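My second month of teaching by remote control

I promised in July that I would write a bit more about the new job, and then of course I didn't, so this is a long one. Put the kettle on.

For those who missed the last post, I work at Lason now, in the unit out at Hiltosgate, and I spend most of my day showing a two-armed robot how to move small things about on a table. My mother tells her neighbours that I am a teacher again, and I have stopped correcting her. It does feel rather like my years with the reception class. You show, you show again, and you try to keep your own bad habits out of it.

The way we do it is by remote control. I hold a pair of handles, one for each side, and the robot's arms follow mine. Each go is saved from start to finish, with the camera views and every little bend of the joints, and we call that an episode. The people upstairs would like 1000 episodes of each task before they let the robot have a try by itself. We are on 331 for the one I'm doing at present, so I shall be at it for a while yet!

The task is packing up small things from the table, with a metal tray in the middle to work over. There is pretend shopping, if you like - a white plush toy with orangey feet, a blue packet - and a row of bakery bits along the back. I had never given a thought to how my two hands behave when they are both full and very close together. It's a bit like trying to thread a needle in mittens, with the mittens an arm's length away.

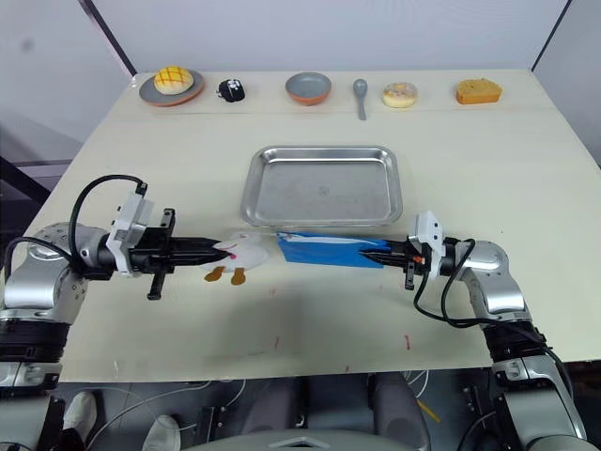 Things I have had to unlearn

The first was hurrying. I am a quick, untidy sort of person (anyone who has watched me unload a dishwasher will know) and I came in thinking that fast meant good. My first 200 episodes were mostly thrown out. They weren't failures exactly, but the arms were jerky, and a robot that learns from jerky arms grows up jerky. It was a sorry afternoon when I was told, and I went and sat in the car with a sausage roll for a while.

The second was tidying my mistakes away. If I get hold of something badly, every bone in me wants to stop and begin again. But a neat recovery is worth having, as the robot is going to fumble too one day and will need to know what to do next. So now I let go gently, line up again and carry on, and I put a note in the log.

The third was using only my right hand. I lean on it dreadfully. The setup was put together by Hudano, and their handbook has a whole page on letting the quieter hand do its share, which I have read more often than I'd like to admit. What has helped most is deciding before I start which side will hold and which side will do the fiddly bit, and then saying it under my breath. "Left holds, right fetches." I must sound quite mad.

Soft things are the hardest by a long way. A box stays the shape you found it, but anything puffy or crumpled gives when you close the fingers, and through the handles I can't feel it giving. I go by eye alone, so I come in low and slow and look at the tips of the fingers the entire time.

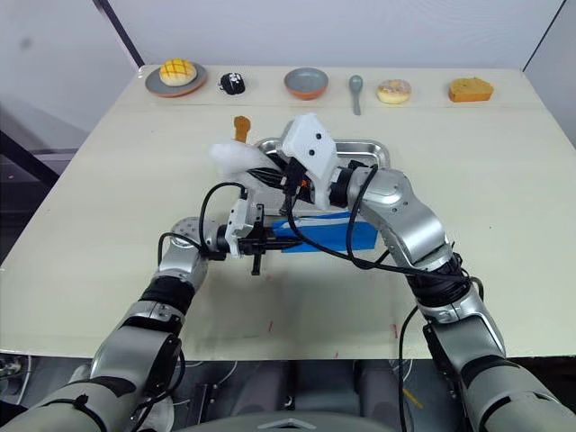 Both arms at work over the tray, with the bun, donut and cake along the back.

I've grown very fond of that row at the back, I must say. The bun with the criss-cross top makes me hungry by eleven every morning.

We have 2 tables going at the moment, and the other one is run on the Kemppainen method, where you take hold of the arms themselves and push them through the movement. I had a turn at it last week. You can feel the weight of everything, which I liked enormously, but my shoulders ached for over a day afterwards and I was quite glad to get back to my handles. It seems to suit the slower jobs, wiping and pouring and so on, and I may ask for another go once my own task is finished.

Several of you asked whether it gets boring. Some afternoons it does, a little. Then I have a run of smooth ones and look up and it's nearly time to go home. Next on the list is folding tea towels, and I'm already practising on ours in the evenings, very slowly, with two fingers of each hand.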